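The Second Life of the Town Wardrobe

How a clothing library in Mirkent changed the way a district thinks about what it wears

On a Monday morning in May, the former post office on the market square in Mirkent opens its side door at eight. Members enter through what was once the parcel hall, return what they borrowed the previous week, and leave with something else. The arrangement resembles that of any public lending library, down to the paper slips tucked into each return bag. The difference is that the shelves hold coats, dresses, school trousers and christening gowns.

The Mirkent Clothing Library is now in its second decade. It began as a winter coat exchange run from a church basement and became a permanent service when the district council agreed to pay the rent on the post office building. Membership stands at 1,000 households. A sister branch operates in Drodesau, across the river, and a smaller collection devoted to children's wear is kept at the Zutness community center, where it shares a corridor with the music school.

Lending clothes is an old practice. Families have always handed down baby garments, and theaters and choirs have long maintained common wardrobes. Formal wear has been rented for generations. What the clothing library offers is a public version of these habits, open to anyone with a district address and governed by published rules.

From coat exchange to public service

The original exchange had a narrow purpose. Children outgrow winter coats faster than they wear them out, and a good coat is expensive. Parents brought in the old one and took a larger one home. The exchange ran for a few weeks each fall and then closed.

Two things altered this pattern. The first was the volume of adult clothing that arrived unasked. Donors clearing a closet seldom separated the children's coats from everything else, and the basement filled with jackets, skirts and evening dresses for which there was no plan. The second was the closing of the last department store in Drodesau. Residents who needed a suit for an interview or a dress for a funeral faced a long bus ride or an uncertain order by mail.

The council's first grant covered rent, heating and a part-time coordinator. Shelving came from the post office itself, whose pigeonholes proved well suited to folded knitwear. The mail counter was kept and is still in use as the lending desk. Its brass grille was removed and now hangs on the wall of the fitting area.

How lending works

An adult member may hold two garments at a time, for up to 40 days. Outerwear may be kept for a full season on request. Children's garments are lent without a fixed return date, on the understanding that they come back when they no longer fit. The annual fee is set by household and is waived for families who receive school meal support.

Each garment has a record card. The card gives the fiber content, the measured size, the date the garment entered the collection and every repair made to it. The printed label is disregarded for sizing purposes. Staff measure the chest, waist, sleeve and length by hand, and members choose by those figures. The library adopted this practice after its first year, when complaints about fit outnumbered all others.

Returned garments are washed at the library. Members are asked not to launder anything before bringing it back, a rule that surprises many of them. Wool and silk had suffered in home machines, and the early collection lost a number of its better pieces to hot water. The laundry room, formerly the sorting office, has two machines and a long drying rack fitted under the skylight.

Wear is accepted as part of the service. A missing button or a dropped hem carries no charge. A garment lost altogether is billed at a flat rate printed on the membership form, and the desk may reduce the amount at its discretion.

The question of color

Of all the decisions taken in Mirkent, the order of the rails has caused the longest discussion. Clothing stores generally arrange stock by type and size. Charity shops often arrange it by color, which makes a mixed collection look deliberate. The library has tried both.

Under the first arrangement, members went directly to their size and saw nothing else. Loans were quick and predictable, and a large part of the collection went unborrowed. Under the second, members browsed more widely but grew frustrated when a promising garment turned out to be far too small. The present system is a compromise. The main rails are divided by measured size, and within each size the garments run from dark to light. A separate rail near the entrance is reserved for a changing selection and follows no order at all.

The selection rail accounts for a large share of adult loans. A member who has worn navy blue for years will take home a brighter garment when it is offered for a few weeks and not for life. Desk staff report that these experiments are often returned early and often followed by another.
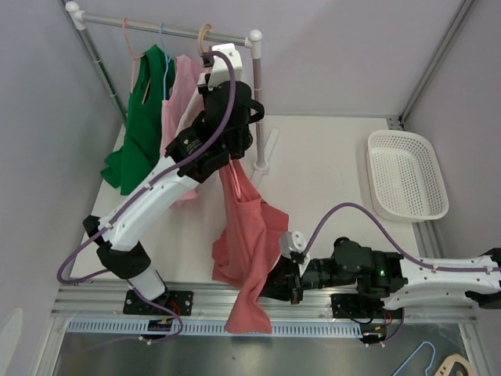
Repair as a public skill

The repair room is on the upper floor. It holds a cutting table, a steam press and four sewing machines, and it is open to members two evenings each week. The room serves the collection first. Anything damaged in circulation is assessed there and is mended, altered or retired.

Visible mending is permitted on everyday garments. A darn in contrasting yarn is regarded as acceptable on a work sweater, and some members ask for such pieces by preference. Formal wear is held to a stricter standard and is repaired from the inside wherever the seam allowance permits. Garments made with narrow seams, as much recent clothing is, leave little to work with. The repair log has influenced what the library accepts, and donations are now turned inside out before they are looked at from the front.

Evening classes began when members asked to learn what they had watched others do. The first course covered buttons, hems and the replacement of a zipper. A second course takes up darning, patching and the relining of a coat. Classes are limited to the number of seats in the room, and each course is offered again when the waiting list reaches 20 names.

A notable share of those attending already own a sewing machine. Many inherited one and had never threaded it. The instructors therefore devote the first session to the machine itself, including cleaning, oiling and the choice of needle. Participants may bring their own, provided that they can carry it up the stairs.

What cannot be lent

Some categories remain outside the collection. Underwear, swimwear and hosiery are not accepted. Shoes were lent for a trial period in Drodesau and then withdrawn, as a worn shoe takes the shape of its wearer and is seldom comfortable for another. Protective clothing, such as motorcycle jackets and work boots, is declined on safety grounds.

Very delicate garments present a more difficult case. The library has received beaded dresses, hand-embroidered blouses and a number of regional costumes. Lending them would shorten their lives, while storing them would serve no member. The answer came from the Grīnberga textile collection, a small museum that agreed to take such pieces into its study holdings. Members may view them by appointment, and pattern tracings are kept in the repair room for those who wish to make a copy.

Retired garments follow a set path. Sound fabric is cut for patches, and cotton past mending becomes cleaning cloth for the district's schools. Buttons, zippers and hooks are removed and stored by size in the old stamp drawers. Mixed fibers in poor condition remain the weak point of the system. No local firm will take them, and they are baled and sent out of the district twice a year.

A modest effect, closely watched

The library makes restrained claims about its influence. It does not assert that members have stopped buying clothes, and its own surveys suggest that most have not. Members do report that they buy fewer garments for single occasions. Weddings, interviews, graduations and school concerts make up the greater part of formal loans, and the weeks before the end of the school year are the busiest at the desk.

Retailers in the district were wary at first. The remaining dress shop in Mirkent feared the loss of its spring trade and wrote to the council to say so. Relations have since improved. The shop now handles alterations that exceed the capacity of the repair room, and a card for its services stands on the lending counter.

Other towns have sent visitors. They tend to ask about insurance and software, and they are generally shown the laundry room instead. In the coordinator's annual report, laundry is the largest single item after rent, and the passage on water hardness is longer than the passage on membership. Towns that have opened collections without a washing plan have found themselves asking members to do the work, with uneven results.

Plans for the coming year are limited in scope. The Zutness collection will move to a ground-floor room with space for strollers. Drodesau will extend its opening hours into the early evening to suit commuters returning on the six o'clock train. In Mirkent, the skylight over the drying rack is to be resealed before the fall rains, and the desk will close for one week while the work is done. Loans falling due in that week will be extended automatically.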